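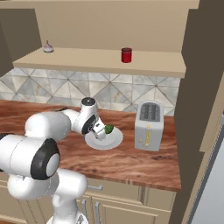

**hanne_b**

Faut-il refaire le réglage du point outil (TCP) chaque fois qu'on change le modèle des doigts de la pince dans la cellule cuisine ?

**troels_bergmann**

Il faut le refaire dès que la longueur ou la forme du bout change, même peu. Si tu changes seulement le frottement ou la masse, tu peux garder l'ancien TCP.

**hanne_b**

Merci Troels. Alors je donne les détails, parce que je ne suis pas sûre de comprendre d'où vient mon erreur.

J'ai la cellule cuisine sous Kinato, avec le bras monté devant le plan de travail. La tâche est simple : prendre un aliment, le poser dans l'assiette, se retirer sans toucher le grille-pain. Le mois dernier (en mai, donc) tout allait bien. Puis j'ai installé les nouveaux doigts du catalogue Bravier et maintenant le bras descend trop bas, environ 3 mm selon le journal. Le brocoli est souvent poussé au moment du lâcher. Avec la part de gâteau, c'est moins grave, mais elle tourne un peu.

Ce que j'ai déjà fait :

- vérifié que la base du bras n'a pas bougé dans le fichier de scène
- remis les butées des articulations à leurs valeurs d'origine
- baissé la vitesse d'approche à 20 % de la valeur nominale

La vitesse n'a rien changé à la hauteur.

**malathi_d**

Bonjour Hanne. Baisser la vitesse cache parfois le problème, alors remets-la comme avant pendant que tu cherches. Peux-tu copier ici la ligne du décalage outil ? Je soupçonne que le nouveau modèle a son origine à la bride et que l'ancien l'avait entre les doigts. J'ai perdu une demi-journée pour cela sur la cellule Mokotura.

**hanne_b**

Je n'ai pas accès au poste ce soir, je la copie demain matin.

**steinar_s**

Je ne suis pas d'accord avec Malathi. Si l'origine était à la bride, l'erreur serait de plusieurs centimètres et le bras entrerait dans le bois du plan de travail. Une erreur si petite me fait penser à la géométrie de collision. Regarde l'enveloppe des doigts : chez Bravier elle est souvent simplifiée, et plus épaisse que le maillage visible. L'aliment est poussé par quelque chose qu'on ne voit pas à l'écran.

**malathi_d**

Steinar, l'enveloppe explique que l'objet est poussé. Elle n'explique pas que le bras *descend* plus bas. Hanne parle d'une hauteur lue dans le journal.

**steinar_s**

Si le journal donne la hauteur du point outil, d'accord. S'il donne la hauteur du premier contact, je garde mon avis.

**hanne_b**

Me voici au poste. C'est la hauteur du point outil, Malathi avait bien lu. J'ai regardé la position de retrait, à côté de l'assiette, avec le brocoli et le gâteau posés :

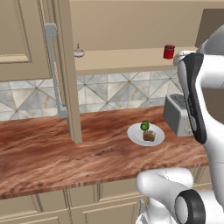 Pour le décalage outil, la valeur est restée celle des anciens doigts. Le fichier de la pince et celui de la cellule ont chacun leur propre ligne, et j'avais modifié seulement le premier. Kinato lit le second. Il n'y a eu aucun avertissement au chargement.

**troels_bergmann**

C'est un piège connu. Il y a une note à ce sujet dans la documentation Ingvarsson que nous avons tous reçue, vers la fin, mais je reconnais qu'elle est mal placée. Voici l'ordre que j'utilise :

1. Mettre le bras en position repos et figer la physique.
2. Mesurer le point outil sur le modèle, doigts fermés.
3. Écrire la valeur dans le fichier de cellule, puis dans celui de la pince.
4. Recharger la scène complète. Le simple « reset » garde l'ancienne valeur en mémoire.
5. Toucher le bord de l'assiette à vitesse réduite et comparer avec le journal.

Ensuite 50 cycles sans changer aucun autre paramètre.

**gudlaug**

Pour l'étape 5, je préfère toucher le plan de travail. Le bord de l'assiette est relevé et arrondi, on ne sait jamais exactement quel point on touche.

**troels_bergmann**

Chez moi l'assiette marche très bien, Guðlaug. Mais il est vrai que je vise toujours le même point. Pour une première fois, prends plutôt le plan.

**hanne_b**

Fait avec le plan de travail. Après le rechargement complet, l'écart a disparu du journal. J'ai remis la vitesse normale et lancé les 50 cycles : le brocoli n'est plus poussé. Le gâteau tourne encore un petit peu quand les doigts s'ouvrent.

**steinar_s**

Et l'enveloppe de collision, tu l'as affichée ? :)

**hanne_b**

Oui, et elle dépasse bien le maillage à l'intérieur des doigts. Donc pour le gâteau, tu as peut-être raison. Je vais la remplacer par une forme plus fine et je lancerai la grande série de 900 cycles pendant la nuit. J'écrirai le résultat dans ce fil.

**malathi_d**

Garde une copie de l'ancien fichier de cellule avant de toucher à l'enveloppe, et note la date de la modification dans l'en-tête.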